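Open day at Fladau, 2/1/21

Fladau opened its study rooms to the public for one afternoon, and I went, having a weakness for other people's office furniture. Darius Chiriac met me at the door with a sticker and a floor plan. The floor plan covered two rooms and a hallway. I got lost anyway.

The reading room is where the budget met its match. One desk is white, the table beside it is a yellow-green I last saw on a hospital jelly, and they meet at the corner like cousins at a wedding. I liked it more than I expected to.

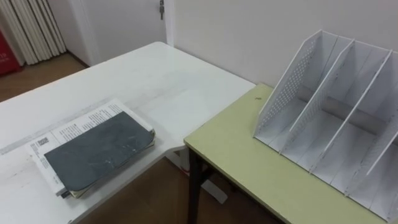 Darius has worked there for seven years and has views on filing. Magazines stand up, books lie down, and loose paper goes under whatever is heaviest. I asked about the shelves. They've been on order since December.

Nelu Husar took over for the second half and talked for roughly 20 minutes about lending, which is done on trust and a notebook.

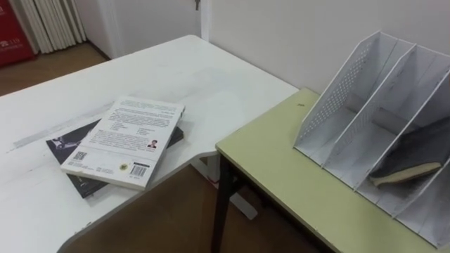 Three of us stayed for the tea, which was strong, and the biscuits, which were gone. Parking is free behind the building if you don't mind gravel.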